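Shop > Golf > Trolleys & Trolley Bags > Wurard push trolley

Filed under: Golf kit, Walking the course

Print this page | E-mail to a friend

Wurard Three-Wheel Push Trolley, £281

I've carried my bag for most of my golfing life and was rather smug about it, until a hilly July medal at Gistesbridge left me lying on the clubhouse lawn with my shoes off. My playing partner Savita Negi had strolled round the same holes pushing a Wurard, and she still had the breath to tell me about it. I ordered one for the shop that week, and we've stocked them ever since!

It has 3 wheels, and the front one swivels or locks straight with a lever by the axle. Lock it for side slopes (the fourteenth here would have it in the pond otherwise) and let it swivel for everything else. The handle goes up and down to suit you. I'm tall and my wife isn't, and we both use the same trolley without any grumbling.

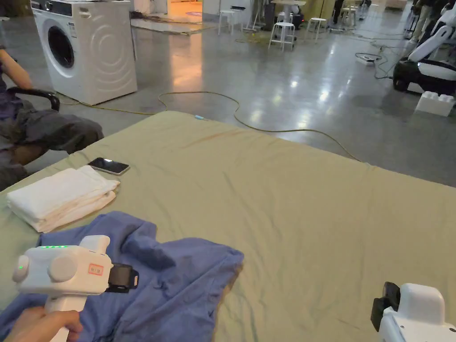 Blue garment and folded towels on the bed.

Folding is two catches and a push. My first go took ages and I pinched a finger, but by the second round I could do it while chatting. Folded up it goes in the boot of my small hatchback with the bag on top, and the wheels pop off if you're really pushed for room. Give them a rinse before they go back on, as grit gets into the hubs and you'll hear it squeaking all the way up the first.

The brake is a foot pedal on the left. It holds well on our slopes, though I do wish they'd made the pedal a bit bigger for winter boots.

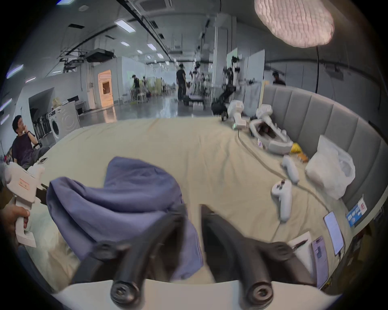
Bags next. The straps take anything from a skinny Sunday bag up to a full cart bag, and the Brornuton 16-inch waterproof sits in there beautifully. If yours has a stand, tuck the legs in and put the lower strap round them, or they'll rattle. There's a scorecard holder, a ball tray and a hook for your towel. The umbrella holder is extra at £20, and I'd get it. I held out for a month and got soaked twice.

Colours are black, or black with a green stripe. Sisodia, who do our repairs, keep spare wheels and brake cables, so a worn part needn't mean a new trolley.

Come and push one up and down the car park before you buy. Bring your own bag if you can, loaded the way you normally play, and I'll set the straps for you.

Price checked 12/20/25.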